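The Side Table — what I've been watching, reading and grumbling about

May 8, 2025

Hello again! I promised you last time that I'd get into the morning show situation, and a bunch of you wrote back to say hurry up, so let's do it.

If you don't get the Dahlgren channel where you live, the short version is that their breakfast show has been the same three hours of couch, weather and cooking for as long as I've had a television in my kitchen. Same couch, too, I'm pretty sure. Then in March they announced the whole thing was being cut down to 60 minutes and moved to a later slot, with a game show rerun filling the gap. My inbox went nuts.

I watched the first two weeks of the new version with my coffee and a notebook, and I have to say I don't hate it. The old show had a lot of air in it. You'd get a perfectly good interview with an actor, and then the hosts would spend ten minutes talking about their dogs. (I love dogs. I don't love ten minutes of them before 7 a.m.) Now the interviews come fast and the guests seem more awake, maybe from the extra sleep.

What I do miss is the local segment. They used to send a reporter out to some little town every Friday, and the one from Mirkach, with the brass band that kept drowning out the mayor, is still one of my favorite bits of live TV ever. The new show has a "viewer clips" spot in its place and it's mostly people's cats falling off things. Fine! But it isn't a brass band.

Moving on to the gossip end of things, and I'll keep it light, you know how I feel about the nasty stuff. The big celebrity story this month was the Beltarska film festival and who did or didn't get a seat in the main hall. The hall holds 600, and from the way people were carrying on online you'd have thought it held twelve. Half the cast of the opening movie ended up watching it from the balcony, and at least one of them looked delighted about it and ate a sandwich through the slow part. I'd have done the same — that movie is long.

The gowns were lovely, a lot of green this year. The red carpet coverage was less lovely. I counted the question "how does it feel to be here?" until I got bored, and I got bored before they did. If any entertainment reporters read this little newsletter, please ask people what they had for lunch. You'll get a better answer, I promise.
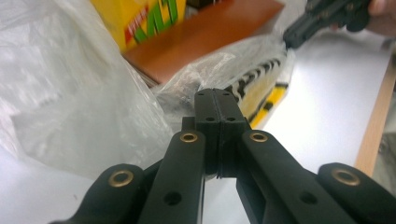 Also from Beltarska, the festival put its weekend pass up to $299, and there's been a lot of fuss about that. I went one year when I could still get in for the price of a decent dinner, so I'm sympathetic. On the other hand, you can stand outside the hotel for free and see more famous people than you will in any screening, and the bakery across the street opens early.

Now for what's coming. The Dirnar, that big costume drama everyone was trying to get me to watch all winter, is back for another season in September. I finally gave in and started it last week and I am now completely useless in the evenings. If you're behind like me, begin with the second episode and go back to the first one later. The first is nearly all funerals and you can't tell anybody apart in the hats.

A few of you asked about my podcast list. I'm putting it together for the next issue, so send me your favorites, especially anything about old soap operas or how talk shows get made. We're at 491 subscribers as of this morning, which tickles me more than I can say, so if you have a friend who shouts at the TV, forward this along to them.

Next time: the podcasts, more costume drama (sorry) and my thoughts on reality show reunions, of which I have many. Write back if you saw anything good!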